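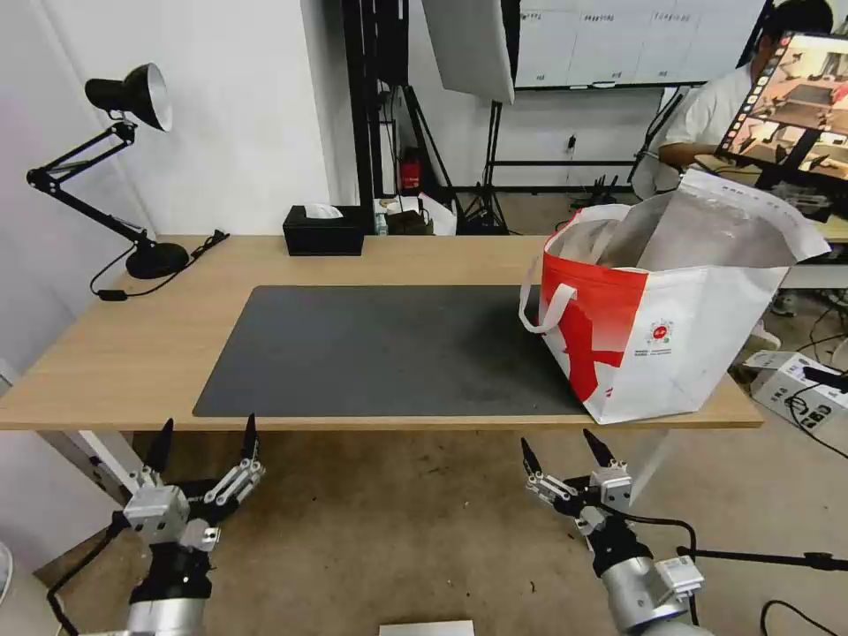

图1 双臂工位头部相机视角,两侧夹爪张开,位于桌面前沿下方。

工单编号:788
设备:Dorkwood双臂桌面工位
报修类别:末端执行器/右侧夹爪
报修人:Jessie Jardine
受理人:Reto Lanz
复核人:Annelies Wieser
优先级:二级
状态:已关闭,转入观察

一、故障现象

报修人反映,右侧夹爪在执行抓取手提袋提手的任务时,多次出现闭合中断。控制器显示代码1907(夹爪位置反馈丢失),机械臂随即进入保护停止。左侧夹爪同期运行正常,未见同类记录。

故障多发生于右腕大角度外旋之后。复位后可恢复运行,再次外旋时又会出现。报修人已自行重启控制器两次,现象未消除。

二、受理时工位状态

受理时未移动桌面物品。手提袋立于桌面右半部,袋口敞开,部分压在深灰色桌垫右端;台灯置于桌面最左侧,纸巾盒靠后放置。右侧夹爪的细线缆呈环状绕至右方,固定于黑色安装杆。桌垫表面有轻微擦痕,右侧较为明显,不影响使用,仅作登记。

三、排查过程

09:20 切断右臂动力电源,保留控制电源,悬挂检修牌。手动开合夹爪,行程顺畅,无卡滞。检查指尖紧固螺钉及连杆板螺钉,均无松动。

09:45 读取控制器日志。1907代码出现前,反馈信号均有短时跳变,电机电流未见异常。据此暂不考虑机械过载。

10:10 将左右两侧夹爪的线缆在控制柜端对调。对调后以低速执行外旋动作,故障仍发生在右臂一侧,代码报在左通道。由此排除控制柜通道板故障,问题范围缩小至右臂线缆及腕部接头。

10:40 恢复原接线。Balthasar Gruber协助缓慢转动右腕,受理人同时监测反馈信号。腕部转至外旋末段时,线缆环被拉直,接头处受到侧向拉力,信号中断。松开后信号恢复。

11:05 拆下接头。插针无弯曲,锁紧环未旋至止位,线缆护套在出线口处有一处压痕。用万用表测量,其中一根反馈线在弯折时断续导通。

四、原因判定

线缆在腕部与安装杆之间预留长度不足,外旋时反复受拉,致使出线口处芯线疲劳,反馈信号断续。锁紧环未到位加重了接头晃动。该线缆系上次更换夹爪时重新布设,当时未按外旋极限位置核对余量。

五、处理措施

1. 更换右侧夹爪反馈线缆一根,备件由Strebel供应,已办理出库。
2. 接头锁紧环旋至止位,并划防松标记线。
3. 重新布线,安装杆侧固定点以后的线缆余量增加10厘米,以外旋极限位置不受拉为准。
4. 左侧线缆同步检查,余量符合要求,未作改动。
5. 右侧夹爪重新执行零位标定,标定文件已存入工位目录,旧文件保留备查。

六、验证结果

13:30起执行空载开合与腕部外旋组合动作,共2000次,1907代码未再出现。随后由报修人按正常作业速度执行手提袋抓取任务,未发生保护停止。

七、后续要求

(一)每班开机前,操作人员应将双腕分别转至外旋极限位置,目视确认线缆未被拉直。
(二)更换夹爪或调整安装杆后,须重新核对线缆余量,并在工单中记录。
(三)同一代码再次出现时,不得连续复位运行,应立即停机报修。
(四)台灯电源线及桌面其他线缆应避开双臂工作区域,不得与夹爪线缆捆扎在一起。

八、往来记录

Annelies Wieser(复核):请说明旧线缆的处置方式,并确认Lolitz工位是否采用相同布线。

Reto Lanz:旧线缆已贴标签封存,交备件室保管。Lolitz工位的安装杆位置较高,线缆走向不同,已抽查一次,未见受拉现象。该工位的检查记录另行建单。

Malcolm Naylor(设备管理):同意。布线图请于四月底前更新,更新后替换工位侧的纸质版本。

Jessie Jardine:已按要求执行班前检查,目前运行正常。

Annelies Wieser(复核):复核通过,工单关闭。观察期内如有异常,请在本工单下追加记录,不另开新单。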